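The arm that wouldn't let go

I have been building a robot arm in the back bedroom since November, and I can now report that it is able to pick up a paper cup. It is less able to put one down.

Regular readers (hello, Ohemaa) will remember that this began as a plan to automate the tidying up after other people's visits. I had seen a talk by a man whose arm folded pillowcases, and I came home convinced that the hard part must be the arm. So I bought the motors, and a control board called a Mạch, which Sơn Lại swears by and which arrived with a manual apparently translated by someone who was cross with me. The printed parts came off the machine at the Kevescombe workshop, where Ngân Sầm looks after the filament and the bookings and has views on people who leave their supports in the bin for plastics.

The arm itself went together in a fortnight. It has a shoulder, an elbow, a wrist that squeaks, and a base bolted to an offcut of worktop, which is in turn clamped to the desk I used to write this blog on. I am writing this blog on my knees.
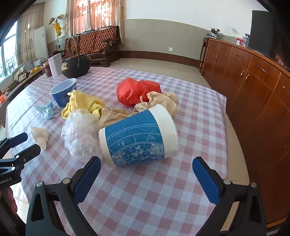

My trouble is with the hand. I had read a great deal about grip strength and had assumed that a hand was a thing you closed until it stopped. That works beautifully on a block of wood. It works on a tin of beans. Then you give it a large paper cup lying on its side, with a wide end and a narrow end and no intention of keeping still, and the same setting turns it into a paper envelope. Crumpled plastic bags are worse, as there is hardly anything there to close on, and a knotted one is worse again because my software takes the knot for the whole object and goes at it like a terrier. I lost an entire evening to a bag.

My first attempt at a cure was a spring. I put it in the finger linkage so the jaws would give a little, and they did give, mostly to the left. Định Đặng looked it over and asked whether I had meant to build a catapult. I had not, although it did throw a teaspoon a respectable distance.

The second attempt was a pair of soft pads cut from a Flevero kneeling mat I'd been meaning to use in the garden. I glued them on, waited overnight as instructed, and was rewarded with a hand that could hold an egg. I was so pleased that I rang my sister, Ruby-Lee Costigan, who asked what the egg was for. The trouble is that the pads are now so grippy that nothing leaves. The jaws open, the cup stays stuck to one side, and the arm swings back to the start with its trophy still attached. I have 93 log files of this. In 10 of them the cup falls off by itself and the software proudly records a success.

Talcum powder helps for a bit. It also gets into the wrist, and has done nothing for the squeak. 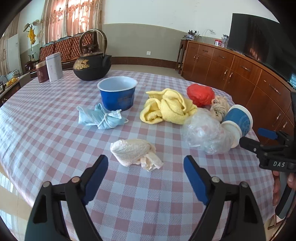
Pads apart, cloth ahead, cup over on the far side.

Cloth, by the way, deserves its own post and will get one when I've stopped sulking about it. A cup has the decency to be the same shape after you've dropped it. A towel comes back a different animal every time, with a new corner poking up where there used to be a fold, and any clever rule I write for finding the edge of it lasts precisely until the next go. My current rule is "aim for the highest bit". It was arrived at after reading two long papers and ignoring both.

For anyone building along at home, here is where the hand stands this week. The finger pads are coming off and going back on with a strip of baking parchment over the lower half, so there is a grippy bit at the tips and a slippery bit further down. The spring is in a drawer. I've dropped the motor current until the jaws can close on my thumb without my saying anything unsuitable, and I've added a small shake of the wrist after each release, which looks like somebody trying to get a plaster off a finger and works more often than I'd like to admit.

I've also ordered a proper force sensor from Skostik. It is the size of a shirt button and cost more than the shoulder. The tracking page has shown it as "leaving shortly" for longer than I care to think about, and the order number ends in 1813, should anyone reading happen to work in their warehouse and feel moved to go and look under a shelf.

The egg, since people have asked, was for lunch.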